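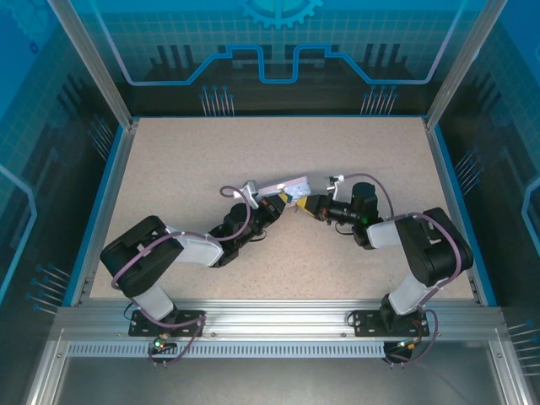 작은 토막 하나를 둘이서 같이 들 때는 어디를 잡는 것이 좋을까요?
양쪽 끝을 하나씩 나눠 잡는 것이 좋습니다. 가운데를 비워 두면 서로 손이 부딪치지 않고, 한 사람이 먼저 놓아도 다른 사람이 받쳐 줄 수 있습니다.

분홍 토막

라르빌에 이사 온 첫 겨울, 나는 나무토막 놀이에 완전히 빠져 버렸다. 그것도 서른여덟이나 먹고!

시작은 에스타 거리의 장난감 가게 은지오카였다. 조카 선물을 사려고 들어갔는데, 문을 열자마자 갓 깎은 나무 냄새가 확 밀려왔다. 선반마다 토막이 가득했다. 긴 것, 납작한 것, 모서리를 둥글린 것. 나는 코트도 벗지 않고 하나하나 만져 보기 시작했다. 손바닥에 올리면 제각각 무게가 달랐고, 그게 그렇게 좋았다.

"그건 소리도 들어 봐야 해요."

계산대 뒤에서 주인이 말했다. 무쇼카 템바라는 이름의 키 큰 남자였다. 그가 토막 두 개를 집어 맞부딪치자 딱, 하고 맑은 소리가 났다. 다른 두 개는 톡, 하고 조금 낮았다. 나도 해 보았다. 딱. 톡. 딱. 조카 생각은 벌써 멀리 가 있었다.

"지투스 할 줄 아세요?"

처음 듣는 말이었다. 그는 기다렸다는 듯이 계산대 옆의 작은 탁자를 끌어냈다. 규칙은 정말 간단했다. 두 사람이 마주 앉아 토막 하나의 양 끝을 잡고, 탁자에서 들어 올려, 미리 세워 둔 기둥 위에 같이 내려놓는다. 말을 하면 안 된다. 한 사람이 한 손만 쓴다. 그렇게 번갈아 토막을 골라 가며 탑을 올리다가 무너지면 처음부터 다시 쌓는다. 이긴 사람도 진 사람도 없다. 둘이 같이 쌓거나 둘이 같이 무너뜨리거나, 그뿐이다.

쉬워 보여서 웃음이 나왔다. 그런데 첫 토막을 드는 순간 웃음이 쏙 들어갔다. 내가 조금만 세게 누르면 저쪽이 밀리고, 내가 조금만 늦추면 토막 끝이 아래로 기울었다. 상대의 손이 토막을 타고 그대로 건너왔다! 숨을 들이쉬는 것도, 망설이는 것도, 이제 내리자고 마음먹는 것도 다 느껴졌다. 나는 평생 물건을 혼자 들고 살아온 사람처럼 어쩔 줄을 몰랐다.

우리 탑은 네 번째 토막에서 와르르 무너졌다. 나는 손뼉을 쳤다.

"한 번 더요!"

그날 가게 문을 닫을 때까지 나는 거기 앉아 있었다. 조카에게는 결국 색연필을 보냈다.

그 뒤로 퇴근길마다 은지오카에 들렀다. 알고 보니 단골이 꽤 있었다. 빵집 모자는 들어오자마자 밀가루 묻은 손부터 씻었고, 우체국에서 일하는 아가씨는 토막을 고르는 데만 한참이 걸렸다. 긴 토막으로 할지 납작한 토막으로 할지, 고르는 눈빛이 얼마나 진지한지 모른다. 나는 그 눈빛을 구경하는 것만으로도 저녁이 아깝지 않았다.

그중에서도 내가 제일 좋아한 것은 연한 분홍색 토막이었다. 새끼손가락만 한 길이에 네모반듯하고, 색은 물을 많이 탄 딸기우유 같았다. 다른 토막보다 작아서 둘이 잡으면 손가락 사이가 아주 가까워진다. 그래서 다들 어려워했고, 그래서 다들 맨 마지막에 올리고 싶어 했다. 꼭대기에 얹힌 분홍색은 어느 각도에서 봐도 예뻤다. 세상에, 그 작은 것이 올라가면 탑 전체가 환해졌다.

무쇼카는 그 토막만 따로 천 주머니에 넣어 두었다.

"아버지가 깎은 거예요. 색은 내가 칠했고요. 여덟 살 때였는데 붓 자국이 아직 있어요."

그가 불빛 쪽으로 기울여 보여 주었다. 정말로 한쪽 모서리에 가느다란 결이 남아 있었다. 아버지는 손이 떨리기 시작한 뒤로는 혼자서 탑을 쌓지 못했다고 했다. 그래서 한쪽 끝을 아들에게 내밀었다는 것이다. 잡아 봐라, 하고. 지투스는 그렇게 부엌 식탁에서 생긴 놀이였다. 이름은 그 집에서 기르던 염소한테서 따왔다고 해서 나는 한참을 웃었다.

2019년 1월 10일, 가게에서 겨울 지투스 모임이 열렸다. 눈이 펑펑 오는데도 다들 왔다. 창문에 김이 서리고, 난로 위에서 생강차가 끓고, 벗어 놓은 목도리가 의자마다 산더미였다. 목표는 지금까지 아무도 올려 보지 못한 높이, 무쇼카가 문틀에 연필로 그어 둔 선이었다. 그 선은 내 턱까지 왔다. 탁자 위에 탑을 세우면 끝에 가서는 모두 일어서야 하는 높이였다.

한 쌍씩 나와 한 토막씩 올렸다. 빵집 모자가 긴 토막을 가로로 놓았다. 우체국 아가씨는 나와 짝이 되었는데, 손이 어찌나 차분한지 내 손까지 덩달아 얌전해졌다. 우리가 놓은 납작한 토막은 소리도 없이 제자리에 앉았다. 뒤에서 누가 작게 와, 했다가 옆 사람한테 옆구리를 찔렸다.

탑이 연필 선 바로 아래까지 왔을 때 무쇼카가 천 주머니를 풀었다. 그리고 나를 보았다.

나요? 하고 입 모양으로 물었다. 그가 고개를 끄덕였다.

분홍 토막을 탁자 한가운데에 놓고 우리는 양쪽에서 손을 뻗었다. 나는 오른쪽 끝, 그는 왼쪽 끝. 들어 올리자 가운데 분홍빛이 우리 손가락 사이에서 가만히 떴다. 생강차 끓는 소리만 났다. 나는 힘을 빼려고 했고, 너무 뺐나 싶어 다시 조금 주었고, 그쪽에서도 똑같이 조금 주는 것이 느껴졌다. 아, 이 사람도 떨고 있구나. 그걸 알자 이상하게 신이 났다.

천천히 올라갔다. 어깨높이를 지나고, 연필 선 옆을 지나고, 꼭대기 위에서 한 번 멈췄다. 내려놓자, 하고 토막이 말하는 것 같았다. 우리는 동시에 내렸다. 그리고 그가 먼저 손가락을 뗐다. 나는 하마터면 소리를 지를 뻔했다. 분홍 토막은 이제 내 손에만 기대 있었다. 나는 숨을 참고, 하나, 둘, 손을 뗐다.

서 있었다.

정말로 서 있었다! 가게가 떠나갈 듯 환호성이 터졌고, 빵집 아들이 펄쩍 뛰었고, 그 바람에 마룻바닥이 쿵 울렸고, 탑은 머리부터 발끝까지 우르르 쏟아져 내렸다. 토막이 의자 밑으로, 난로 뒤로, 목도리 속으로 굴러갔다. 모두 엎드려서 토막을 주우며 배가 아프도록 웃었다.

분홍 토막은 한참 동안 나오지 않았다. 선반을 들어내고 빗자루로 구석을 쓸고 주머니란 주머니는 다 뒤집어 보았다. 무쇼카의 얼굴이 조금씩 굳어 갈 즈음, 내 장화 속에서 무언가가 발등에 딱 걸렸다.

나는 장화를 벗어 거꾸로 들었다. 톡, 하고 분홍색이 떨어졌다. 그는 그것을 주워 한쪽 끝을 잡더니 나한테 다른 쪽 끝을 내밀었다.

"잡아 봐요."

우리는 기둥부터 다시 세웠다.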